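The Towel from Irkasia 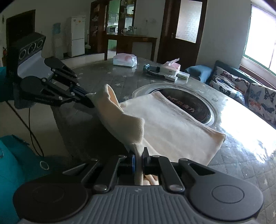 My grandfather left Irkasia on a night boat in February, and for many years I believed he left because of the snow. This was what my mother told us. He had two shirts, a tin of tea and the address of a man named Takeshi Nagano, who owned a bath house in Ueda and needed somebody for the boiler. Between the shirts my grandmother had put a cloth for his face, cream-colored and soft, with rounded edges and a good hem, and she told him he must bring it home again when he came. He did not come home. He wrote letters, first every week, then at New Year.

I went to Ueda when I was already older than he was on that boat. The bath house was still there, but it was closed in the mornings, so I waited on the step with my bag on my knees. A woman came with keys. Her name was Nanami Furukawa and she was the granddaughter of Nagano.

"You are the family of Slamet Majimbun," she said.

I asked how she could know it.

"You sit like him."

She gave me tea in the room behind the boiler. It was very warm there and it smelled of iron and oranges. On the wall was a calendar from a shop that sold rope, and it had stopped at some year before I was born. She said he slept in this room for nine winters. He learned to play cards badly. He had one friend, Osamu Wada, who repaired shoes, and on Sundays the two men walked up to the dam and back and did not talk, as far as people could hear.

"Did he ever say why he stayed?" I asked.

She turned her cup around. "He said he owed money for the boat. Then he paid it, and he said he would go in spring. My grandfather heard this every spring."

I wanted her to say more. I had come a long way and I had prepared many questions in the train, in a small notebook. But she stood up and opened the cupboard, and took out a paper parcel with string on it. My grandmother's name was written on the paper, and our street, and the number of our house, which was 80. The stamps were already on it. They were old stamps, too cheap for any letter now.

"We did not know if we should post it," she said.

I held it on my knees in the bus, all the way down to the station. The string was tied with a knot I know. My mother ties the same one, with the end pushed back under, and I have never been able to open it without scissors.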